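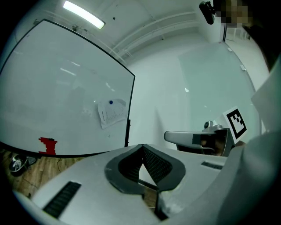

Training Room Refit, Clonthorpe Site: Progress Report for February

Prepared by: Wayne Chan
For: Shirley Boychuk, Bunting
Status: on schedule, two items open

1. Work covered in this period

The refit of the ground floor training room is in its second stage. Stage one (wall repair, repainting, removal of the old fixed shelving) closed before this period and is not reported again. Stage two covers the display and writing surfaces, the lighting and the glass partition. Stage three, storage, has not started.

2. Writing surfaces

The fixed board on the north wall was removed in stage one. It has been replaced by a whiteboard on a stand, with a thin black frame and a glossy white face. The stand was chosen so that the board can be turned for small groups. A printed sheet is held near the right edge of the board, above the lower frame, by a round blue magnet. Notices of this type are to stay on that side so that the rest of the face is free for writing.

There is a small red patch toward the lower left of the board. It has been entered on the defect list as "tape or mark, to be identified." Aaliyah Perron will test a corner with plain water before any solvent is used. The supplier, Jetdale, has sent its cleaning sheet, which rules out abrasive pads on the gloss finish.

Glare is the main open point. The face picks up pale streaks of light, and users seated along the partition side have reported trouble reading thin marker lines. Two remedies are under review: moving the stand farther from the ceiling light, or tilting the board forward a few degrees. Moving the stand costs nothing and will be tried first.

3. Lighting and ceiling

The rectangular fluorescent ceiling light has been kept. Replacement was priced in the original bid and withdrawn at the request of the funder. The pipes and conduits on the ceiling were painted the same off-white as the surfaces around them under stage one. Clifford Friesen inspected the brackets from a ladder and found no loose fixings. One conduit joint was resealed.

Light readings at desk height will be taken at 3:00 p.m. with the blinds down and again with them up. The earlier readings were taken before the repaint and should not be used for comparison.

4. Glass partition

The glass has a faint gray-green tint and a thin dark frame. Porari supplied the unit. Two small white fixtures are mounted along the frame, one higher than the other. The second is slightly farther right, and the drawing will be corrected to show this offset.

A small white triangular sticker remains on the plain wall. It will be removed at final cleaning and the paint touched up if needed.

5. Costs

Spending to date on stage two is $3,195 against an approved $3,516. The balance is held for the paint touch-up and the light readings. No transfer between budget lines is requested. The invoice from Porari has been checked against the delivery note and passed for payment.

6. Open items

Board glare: trial of new stand position. Owner, Styliani Zervas.
Red patch on board: identify and clean. Owner, Aaliyah Perron.

7. Next period

Stage three will begin with measurement of the storage wall. The cabinet order is for 26 shelves, and the depth has to be confirmed before the order is released. Shirley Boychuk is asked to approve the cabinet drawing by the end of the month. The glare result will be sent separately as a one-page note.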